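Als Marama Treloar die Tür zu ihrem Lesezimmer aufmacht, riecht es nach Tee und altem Papier, und man muss erst einmal um zwei Bücherstapel herumsteigen, bevor man sich setzen kann. »Die wandern noch«, sagt sie und lacht. Seit 15 Jahren leitet sie den Vorlesekreis in Cultham, und wer sie fragt, wie das alles angefangen hat, sollte sich den Nachmittag freihalten (wir haben es getan und keine Minute bereut!).

»Eigentlich wollte ich nur den Winter überstehen«, erzählt sie. »Ich war gerade aus Stolwood hergezogen, kannte keine Menschenseele, und im Oktober wurde es so früh dunkel. Da habe ich einen Zettel beim Bäcker aufgehängt: Wer mag zuhören?« Sieben Leute kamen am ersten Abend, darunter ein älteres Ehepaar, das noch heute in der ersten Reihe sitzt, und eine Schülerin, die inzwischen selbst vorliest.
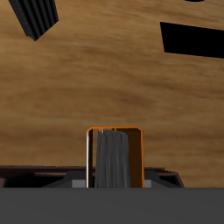
Gelesen wird, was gefällt, und darüber wird durchaus gestritten. Den ganzen letzten Winter verbrachte die Runde mit einem Familienroman von 700 Seiten, der in dem ausgedachten Hafenstädtchen Gollevmont spielt. »Nach der Hälfte wollten einige aufgeben, und ich konnte sie verstehen, da passiert über viele Kapitel wirklich nur Regen«, sagt Treloar. »Aber dann stirbt die Großmutter, und plötzlich war es im Raum so still, dass ich selbst kaum weiterlesen konnte.«

Ob man so etwas üben könne, das Vorlesen? Sie überlegt lange und schenkt erst einmal nach. »Langsamer werden, das kann man üben. Ich lese jeden Abschnitt vorher zweimal laut, meistens in der Küche, mein Mann kennt die Bücher dann auch schon. Stimmen verstelle ich ungern. Die Leute hören ja, wer spricht, wenn man ihnen ein bisschen Zeit lässt.«

Für die kommende Saison hat sie Erzählungen ausgesucht, kürzere diesmal, und einmal im Monat fährt der Kreis hinüber nach Lockyer, wo im Pflegeheim gelesen wird. Anmelden muss man sich nirgends. Beginn ist um sieben Uhr abends, und wer eine eigene Tasse mitbringt, erspart der Gastgeberin den Abwasch.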